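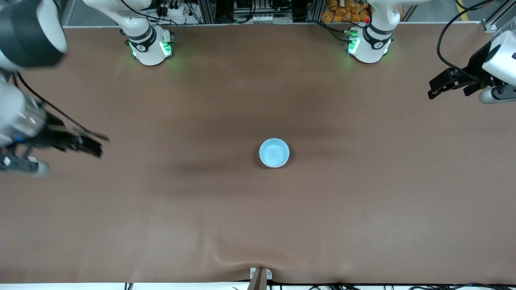
Portion control and the smaller bowl — speaker notes

Morning. Start without the slides, they've had enough slides.

Ask who has been told to eat off a smaller plate. Wait for hands. Then ask who kept it up past March.

The claim, as usually put: a smaller bowl makes a serving look bigger, so you take less and feel just as full. It's cheap and friendly, and I repeated it to clients for years. I'd like us to be more careful with it.

First problem. A lot of what gets quoted is one meal, one sitting, people who knew they were being fed by someone with a clipboard. What you eat at lunch under those conditions tells me very little about what you eat at nine at night in front of the telly.

Second problem — seconds. If the bowl is small and the pot is on the stove, people get up. Neusa Peixoto asked me at the last one of these why I never mentioned it. Fair question. I had no good answer.

Now the Flarau handout. (Hold it up.) It says 1,591 people "took part". Read the small print with them. Took part in what? They filled in a form online. They weren't weighed, their meals weren't weighed, and the form asked whether they felt more in control. I'd feel more in control too if I'd just paid for a set of bowls.

Do the cereal pour here if time allows. 40 grams on the label. Get Vaughn up to pour what he'd call normal, then put it on the scales. Don't comment until the number settles. Don't tease him.

Colour. Someone will ask about blue crockery putting you off your food. I've looked and I'm not convinced. Pick a colour you like.

What I'd still say to a client:
— weigh your usual serve a few times so you know what it is
— leave the pot in the kitchen if that's easy
— if you're hungry, eat

Bit on energy targets: the 2,000 calories on the posters is a labelling figure. It wasn't worked out for you or your nan. Keep this short, Mirela covers it after the break.

If asked whether small bowls do any harm: probably not, apart from the price. If asked whether I own any: yes, 3, and they're good for olives.

Questions till the tea comes out. Repeat each one into the mic, the back row couldn't hear last time.

Contact: Piroska Fekete, Bezerra Nutrition | © Bezerra | Back to top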